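Zane Laur
Last updated: 13th January

Week two of collecting demos for Malwood. For those who just followed me for the bread posts: I put on a headset, wave my arms around, a robot copies me, and the recording goes into a folder. Later a model looks at the folder and tries to have the same idea.

The task on paper is "clear the table after breakfast." I wrote that sentence in October in under a minute. I have been paying for it ever since.

Things the sentence did not say: which item goes first, whether a spoon counts as part of a mug if it's standing in the mug, and what we do about crumbs.

We took a vote on crumbs. Crumbs are out of scope. They still turn up in the recordings, so the model gets to form its own opinion.

Good demo: reach, grasp, lift, place, back to start. Bad demo: reach, reach a bit more, drift left, think about your life, grasp the tablecloth. I have a real gift for the second kind.

My worst habit, according to the logs, is the little pause right before the fingers close. I don't notice I'm doing it. The policy noticed right away and now hangs over every spoon like it's reading the terms and conditions.

You can trim the pauses out afterward. We tried. Then the arm arrives at full speed and grabs before it's lined up, so we put half of them back.

Someone asked how many demos make a set. We're doing 14 per layout, then everything gets moved and we start over. Riron (our training pipeline, named by a person who has since left) will take fewer, but it complains in the log in all caps.

Saturday's tally, operator one: 14 recorded, nine kept. Of the five I threw out, two were drops, one was me starting before the recording did, and two were just ugly. I don't have a better word for it. They finished the task and I didn't want anything learning from them.

That last category is the argument of the week. Do you keep an ugly success? One camp says keep it, the model needs to see recoveries. The other camp has watched the model recover from problems it didn't have.

My current rule: if I fumbled and fixed it, keep. If I fumbled and got lucky, toss. This depends on me being truthful about which one it was, at six in the evening, with a sore neck.

Moving everything between layouts is harder than it sounds. I thought I was placing things at random. Then I plotted the mug positions and they made a tidy little arc, exactly as far as my right arm reaches when I'm too lazy to take a step.

So now there's a script that tells me where to put the mug. It has no taste at all and it's much better at this than I am.

Also learned: two operators, two robots, as far as the data is concerned. I go over the top of things. The other operator comes in from the side, low, like he's stealing them. Mix our demos evenly and you get an arm that goes diagonally and commits to neither.

Fix for now is to tag every take with the operator and let Riron sort it out. Borbély is the folder where the untagged ones go. There are more than 12 in there and I've stopped opening it.

Reply to the person who said "just use simulation": we do! In simulation the spoon has never once slid down inside the mug and disappeared. I would like to live there.

Reply to the other person: yes, my arms get tired. The first few takes of a session are stiff, the middle ones are lovely, and after that you can see the elbow dropping in the plots. We stop when the elbow goes. I've started doing wall push-ups, and that's a sentence I never planned to type in connection with software.

First trained checkpoint got run on the Plundano test list last night. It picked up the mug. It put down the mug. It picked up the mug again. I checked the data and yes, there's a take where I did exactly that, with great confidence.

That take has been deleted. I've also gone back through the rest of that session at double speed, and let me tell you, watching yourself tidy up for an hour teaches you things about your personality.

Next up are the flat things. Plates and trays have no handle and not much of an edge, and the way I pick one up (slide it a bit, get a finger under) isn't something two fingers can copy.
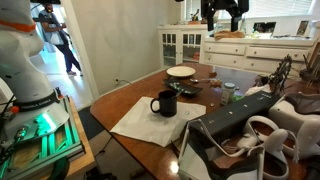
So for plates it's going to be the rim or nothing. I'll do one layout of rim grabs tomorrow, then look at the plots before I record any more of my bad habits at scale.

Contact Zane Laur | © Zane Laur | Back to top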